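Subject: Re: [oldhouse] Mural paper in a small room, paste and seams

On 20/10/2018 a list member wrote:

> We have a back bedroom with plaster walls, painted many times over,
> and want to put a mural paper on three of them. The one we like is
> Zestia 1303, which comes in numbered panels. The shop says to prime
> first. My father-in-law says to size the walls with thinned paste and
> skip the primer. Who is right? Also, how long should the panels
> hang before we turn the heat back on? We'd like to be done before
> company comes in December.

I would prime. Sizing with thinned paste was fine on bare plaster, but over old glossy paint it doesn't give you much to hold on to. Wash the walls, dull the shine with sandpaper, wipe off the dust and roll on one coat of wallpaper primer. I used Inditz 601 in our dining room and had no trouble with it. Leave it overnight.

Lay all the panels out on the floor in order before you open the paste. One of ours was packed upside down, and I didn't catch it until I had cut the one next to it. Check that the batch numbers match too. The seller will swap a panel if it hasn't been trimmed.

Our panels were 50 inches wide, and that is a lot of wet paper for one person. Get help, or buy a narrower one. Jinow sells theirs in half widths — more seams, but I could have hung those alone.

On corners, don't wrap a full panel around. Cut it so it turns the corner by half an inch, then overlap the next piece and plumb it fresh. You lose a sliver of the drawing. With leaves and animals it hardly shows.
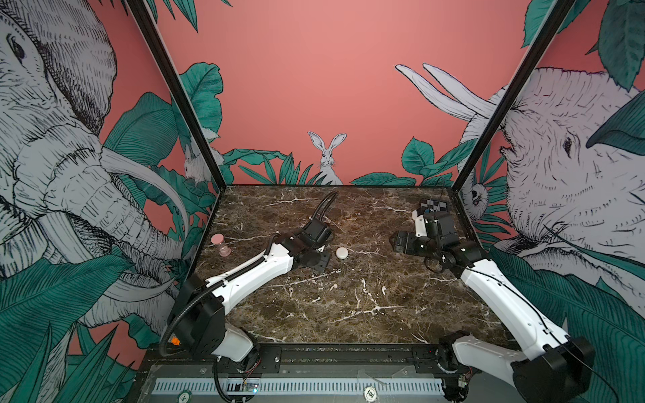 Mural walls and brown marble with white veins. The big elephant head is on the left wall, the hare low on the back one.

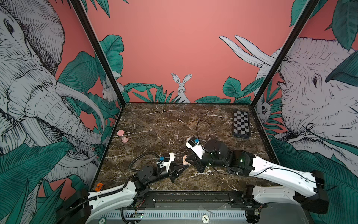
How long should the panels hang before the heat goes back on?

Give them three days with the heat low and the windows shut, then bring it up a few degrees at a time. Fast drying is what opened two of my seams.

For loose seams I use a small brush and seam adhesive, then a damp sponge. Don't press hard with the roller or you get a shiny track down the wall.

The other thing is outlets. Shut off the power at the panel before you cut around them, since wet paste gets into everything. I papered right over the plates and trimmed after, and it came out fine.

I have most of a tub of primer left if anyone near Qian Street wants it.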